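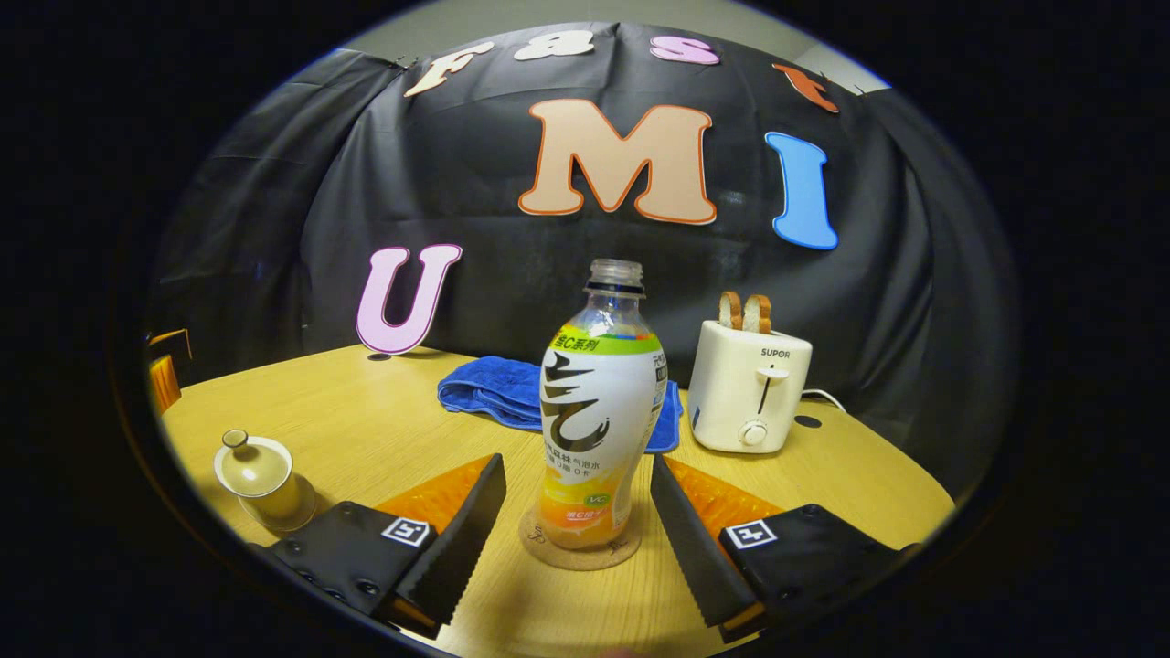 How to Get Ready for a Roof Replacement

Posted 1 Jul 2023 by Shigeru Nagano

Most of the trouble on a roofing job comes from the first morning, when the crew shows up and the driveway is full. This page covers what to do at your end before the work starts and while it goes on. It applies to asphalt shingle roofs on houses of one or two stories. Tile and metal jobs run longer and need other arrangements.

One week before

Read your contract again and check the shingle color, the underlayment, and the number of roof vents. Changing a color after delivery can add a restocking charge. Ours is 5 percent of the material order.

Ask who pulls the permit. In Vatia the contractor does it, and the card has to be posted where it can be read from the street. If you live in an association, send them the color name in writing and keep the reply.

Tell the neighbors on both sides. Tear-off starts early and it is loud.

The day before

1. Move all vehicles out of the garage and off the driveway. Park on the street, at least one house down.

2. Mow the lawn short. Nails are much easier to find in short grass with the magnet roller.

3. Take down pictures and mirrors from upstairs walls, and anything heavy on a shelf. Hammering on the deck shakes the framing below.

4. Cover what you keep in the attic with old sheets or plastic. Dust and bits of shingle fall through the gaps between boards.

5. Bring in grills, patio chairs, potted plants and wind chimes. Anything within 10 feet of the wall should go.

6. If you have a satellite dish on the roof, call the provider. We can take it down but we don't re-aim it.

7. Unlock the side gate, and leave one outdoor outlet free for the crew.

While the work is going on

Use one door only and ask the foreman which one. Keep children and pets inside or at someone else's house. A dog that is calm with visitors may not be calm with six people overhead.

The old roof comes off first. If the crew finds rotten decking they should stop and show you photos before replacing it. We charge 60 dollars a sheet, installed, and the first two sheets are included. On a Wada Street house this March the extra decking came to 400 dollars, and the owner had a picture of every sheet before she signed for it.

If rain is coming, the open section gets dried in with underlayment before the crew leaves. Ask to see this done.

After the last shingle

Walk the yard with the foreman. Look along the drip line, in flower beds and in the gutters. Run your own magnet over the driveway before you park on it again.

Check the ceilings after the first hard rain and look in the attic with a flashlight around each pipe and vent. Call right away if you see a stain, even a small one.

Keep the final invoice, the permit sign-off and the shingle warranty together. Some manufacturers want the warranty registered, and the deadline is printed on the paperwork.

Questions about scheduling go to Sachiko Hirano in the Durnura office. Please have your job number ready.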